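Ritville Automation Workshop
Progress report 3 to the Palacios Fund
Gripper and camera comparison for small-batch handling
Reporting period ending April

Summary

Work in this period covered the second half of the finger comparison and the first half of the camera comparison. The finger comparison is complete except for one repeat series. The camera comparison is behind plan by three weeks because of a calibration fault described under Cameras. Spending is within the approved budget and no change to the final delivery date is requested.

Status by work item

Item 1, workcell and fixtures: complete, reported previously.
Item 2, finger comparison: data collected, repeat series outstanding.
Item 3, camera comparison: in progress.
Item 4, controller comparison: not started, planned for next period.

Workcell

The cell has not been changed since report 2 apart from the paper on the table, which was replaced and taped again. The grid of blue tape is the reference for placing test objects by hand between trials. Cell positions were measured again after retaping and the new values entered in the trial script. Results from before and after the change are stored in separate folders and have not been pooled.

The arm, its mounting plate and the controller settings are the same for all series. Joint speed limits are set to the values agreed with Mundport at the start of the project. One trial operator places the object, leaves the marked area and starts the script from the pendant.

Fingers

Each finger set was run for 225 picks on the same objects in the same order. A pick was recorded as good when the object was lifted, held through the travel move and released in the target cell without a second attempt. Picks stopped by the protective stop were recorded as failed, whatever caused the stop.

The short straight fingers remain the most repeatable on cubes and other parts with parallel faces. They did poorly on thin edges lying flat on the table, where the fingertips reached the paper before they closed on the part. The curved fingers were better at pulling an edge clear of a surface and worse at releasing: small parts tended to turn as the fingers opened and came to rest outside the target cell.

The main practical difference was clearance. A curved finger needs room on the outside of the bend, and the approach path has to be checked for each fixture. Two approach paths that were acceptable with straight fingers had to be rewritten. The additional programming time has been logged and will be included in the final cost comparison, as Mundport requested.

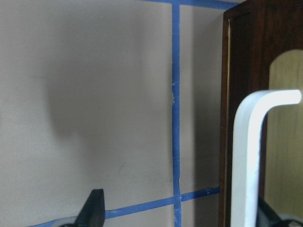
Can one approach path be used for all finger sets?

A shared path works for parts in the open area of the table, provided that it is written for the largest finger. Next to a fixture it costs too much reach, and each finger set needs its own final approach. The current plan is a shared path down to a fixed height above the part and a separate last segment for each set.

Finger wear was checked at the end of each series by closing the gripper on a gauge block and reading the reported opening. No drift was found on the straight set. The curved set showed a small change at the end of its series. It is not yet clear whether this comes from the finger itself or from the screws that hold it. The screws have been tightened to the supplier's value and the series will be repeated. Until then the curved finger results should be treated as provisional.

Cameras

The plan compares a camera at the wrist with a fixed camera covering the whole table. Both are used to locate the part and, separately, to confirm that it was released in the right cell. The same detection software is used with both, supplied by Wovham under the existing license.

The target for each camera is 500 images with the part position measured by hand. The fixed camera set is complete. The wrist camera set was stopped partway through when position errors were found to grow toward one side of the table. The cause was a calibration file from before the retaping, which the script had continued to load. The affected images are being kept but will not be used in the comparison. The script now writes the name of the calibration file into every trial log.

Early findings, subject to the full wrist set:

The wrist camera gives the better position estimate when it is close to the part and looking straight down. The estimate gets worse as the wrist tilts, and the fingers take up part of the view at all times. Curved fingers hide more than straight ones, so camera choice and finger choice cannot be treated as fully separate questions. The final report will give results for each pairing.

The fixed camera sees the whole grid and needs no extra arm motion, which shortens the cycle. Its weak point is the arm. During a pick the wrist and forearm can pass between the camera and the part, and shadows from the arm change the contrast of dark surfaces more than that of the paper.

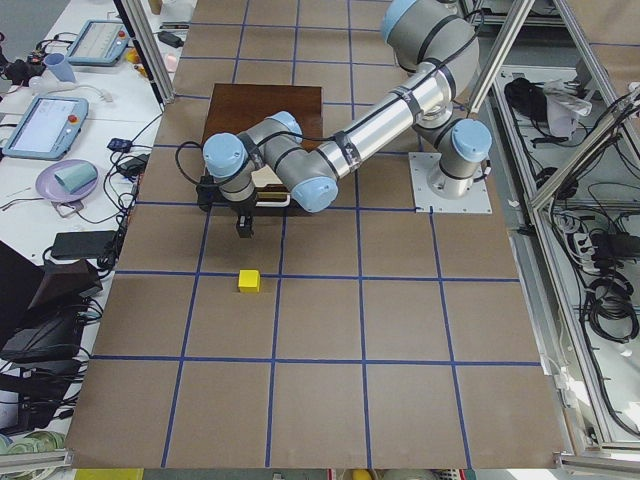 To limit this, the fixed camera image used for locating the part is now taken with the arm at its home position, and the release check is taken after the arm has moved back there. This adds time to each cycle but removes most of the missed detections. A shorter retreat move was tried and dropped – it cleared the lower rows and left the upper ones partly hidden.

Lighting was left as it is. Mundport has asked for results under ordinary room lighting, and adding a lamp would make the comparison less useful for its own site.

Problems and risks

Calibration fault. Resolved, as above. Cost to the schedule is three weeks on item 3.

Cable at the wrist. The camera cable limits wrist rotation in one direction. A longer loop was fitted in this period and the trial script refuses targets beyond the limit. A shorter loop with a better strain relief is on order.

Supplier release. Wovham has announced a new version of the detection software. The project will stay on the current version until item 3 is finished, then run one series on the new version for information only.

Plan for next period

Repeat the curved finger series and close item 2.
Complete the wrist camera set and the pairing results for item 3.
Begin item 4 with the controller on loan from Mundport, using straight fingers and the fixed camera as the baseline.
Send trial logs for item 2 to the Fund's technical reviewer when the repeat series has been checked.

Budget

Equipment spending is below plan, as the second set of spare fingers was not needed. Labor is above plan by the time spent on recalibration. We propose to move the unspent equipment amount to labor, which leaves the total unchanged. Approval is requested before item 4 begins.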